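Equipment Planner, Home Handling Project
Clatska - Stostusthorpe office, full time, one-year contract with a good chance of renewal
Posted 2021-12-26

We're looking for someone who likes spreadsheets and likes robots, and who doesn't mind that the robots will be folding shirts.

Clatska works on machines that handle soft things in ordinary homes: bedding, clothes, towels, all the stuff that slides and bunches when you pick it up. We began with a couple of hand-held grippers and a borrowed workbench. Next year we go from 11 hand-held grippers to 30, and we buy our first two arms. That is a big jump for us and a lot of purchase orders (the last batch was planned on the back of a shipping box, and we got lucky). We want this one planned by a person who enjoys it!

What you'll be doing

Most of the first three months is the budget. You'll sit down with the collection team and the workshop, find out what they need, find out what they only want, and turn it into a purchase plan we can stick to. We already have two quotes for the arms, one from Kofler and one from Sulitz, and they are laid out so differently that comparing them is a job in itself. One includes mounting plates and training, the other lists every cable. You'd be the one to put them side by side.

After that it's the steady work: spare jaw pads and pins, storage, repair time, insurance, delivery dates, and how many grippers we can have out in homes at once without running short. You'll keep the replacement schedule too. Rubber parts wear out faster than the price list would have you think, and our current guess for pads is some 19 weeks. We'd love a better number.

You'll also spend a day or so each month out with the collectors. It's hard to budget for a tool you've never held over a heap of laundry on a bed, and the best questions about our spending have come from people who tried it.
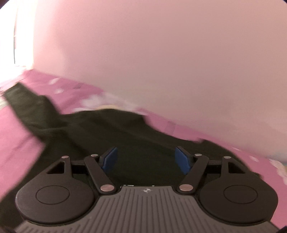
Bradley Sugden wrote back to our draft of this ad to say that the budget should start with the repair bench and work outward, and that whoever takes the job ought to ask for a spares line in the very first week, before the arms swallow everything. He'd also like it known that he will argue for a second set of calipers.

What we'd like to see

You have planned or bought equipment before - for a lab, a workshop, a school kitchen, a theater, we're open. You can read a quote and spot what's missing from it. You're comfortable calling a supplier to ask why shipping went up. You can explain a cost to an engineer and a delay to the person paying for it.

Robotics experience is welcome but we don't require it. A feel for how things break would help a lot. So would some experience with leasing, as we haven't decided whether to buy both arms outright or lease one of them for the first year.

Hours and pay

30 paid days off, flexible start times, and two days a week from home once you've settled in. The pay range goes out with our first reply to every applicant, before any interview.

How to apply

Send a resume and one page about something you planned the purchase of, large or small. Tell us what it cost, what you forgot, and what you'd do differently. Please skip the cover letter. We read applications as they come in and hope to hold the first calls early in the new year. If you'd like to see the workshop before you decide, say so in your message and we'll set up a visit.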